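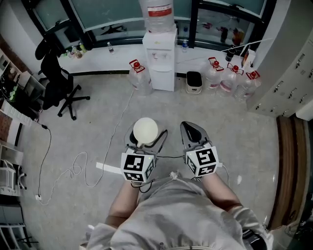

Sovix Facilities Desk
Ticket: Water corner, ground floor
Category: Kitchen and drinks
Priority: Low (raised to Medium by the people who drink tea)
Status: Waiting for parts

Original report
The water dispenser gives a cup and a half, then slows to a dribble, then gulps loudly and gives nothing. The big bottle on top is not empty. I have pressed the tap harder, which I understand is not a repair. Also there are cables all over the floor in front of it, one white and one black, and I would like them gone before I carry a full jug through there.

Reply 1, Facilities
Thanks for the report. Please try the following before we send anyone:
Lift the bottle off and seat it again, straight down, no twisting.
Check that the cap sticker has been peeled off completely.
Hold the cold tap open for 32 seconds and tell us what happens.

Reply 2, requester
Reseated. The sticker was half there, so I took off the other half. Held the tap for 32 seconds, which is a long time to stand at a dispenser while people form a line. Strong flow at first, then the dribble. The gulp has moved to the end and sounds more satisfied.

Reply 3, Facilities
That sounds like the air inlet. The Hollmann guide for this type says a partly blocked inlet gives good flow until the pressure drops, then almost none. Switch off at the wall, take the bottle down, rinse the collar and probe with warm water and put everything back. Please don't use a paper clip. We have a separate ticket about the paper clip.

Work log, site visit, 12/07/2026
Unplugged the dispenser. Took the bottle down with help, as it is not a one-person job whatever the person says.
Collar had scale on it. Rinsed and wiped.
Probe seal is flattened on one side. Turned it half a turn as a stopgap.
Refitted the bottle. Flow steady for 2 full jugs, then slightly slower. No gulp.
Cold side still lukewarm after 220 minutes, so the thermostat goes on the list too.
Ordered from Nesidard: one probe seal, one thermostat. The seal is in stock. The thermostat is "expected," with no further detail.

Floor and cables
Coiled the long white cable and tied it. Ran the black one along the wall. If either belongs to you, it is on the hook in the Emby room, labeled "from the water corner."

Jugs
The clear ones with the red caps and handles can stay next to the dispenser, but please keep them to one side of it. At the moment they are on both, and the technician needs somewhere to kneel. A full jug is also not a doorstop. You know which door.

Reply 4, requester
Flow is fine this morning. The water is the temperature of the room, and so is the mood. Can we leave this open until the thermostat comes?

Reply 5, Facilities
Left open. Previous ticket for the same unit, from April, is linked and was closed as "resolved by tapping the side." Please don't tap the side.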